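The Kitchen That Stayed White: a talk with the owner of Sallow Kitchen Notes
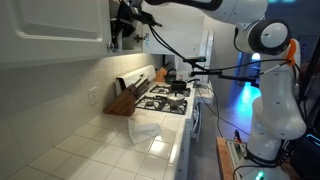 She had been cooking in the place for years before she ever thought of writing about it, and when I asked what finally got her started she laughed. "Grout! I wrote one long post about grout and people kept sending me questions. I had no idea so many of us were out there scrubbing."

Tile is still her favorite subject. She has it on the counter and up the wall behind, all of it white, all of it square, and she will defend it against any slab of stone you care to name. "You can put a hot pot down without that little moment of panic. If one tile chips, you replace one tile. My sister-in-law paid $4000 for her counters and she won't let anyone set a glass on them." The grout gets a paste of baking soda and an old toothbrush, usually while something is simmering.

The big job last May was the upper cabinets. She had quotes for new ones and put them in a drawer. Instead she took every door down, cleaned off the grease, sanded, primed, and gave them two coats of a white from Lerkora. "I spent under $500 and that includes the pizza. I kept the raised molding and the round knobs because I like them. They feel like a kitchen to me, you know?" The hinges were the miserable part. She had mixed up the screws from two doors and spent a whole evening sorting them out on a towel.

We got onto lighting, and here she really took off. She thinks lights under the cabinets do more for a kitchen than any paint color, and she would put them in before buying a single new pan. "I chopped onions in my own shadow for so long. Now I can see what I'm doing, and the tile just glows at night. I go in for a glass of water and stand there."

Her advice on knives is short: a wooden block, close to where you cut, and wipe the blades before they go back in. She isn't strict about much else. Dish towels get dropped wherever there's room, and a pot or two lives on the stove all week. "It's a gas stove with those heavy black grates, they can take it. Where would I put the pots, in the hall?"

Next on the list is the inside of the cabinets, which she says are too dark to find anything in past the first row. She's been testing a pale shelf liner from Winero and so far the corners keep curling up. She also wants to move the plates down a shelf, and the spices somewhere, anywhere, that isn't over the steam.

Posted 6/30/22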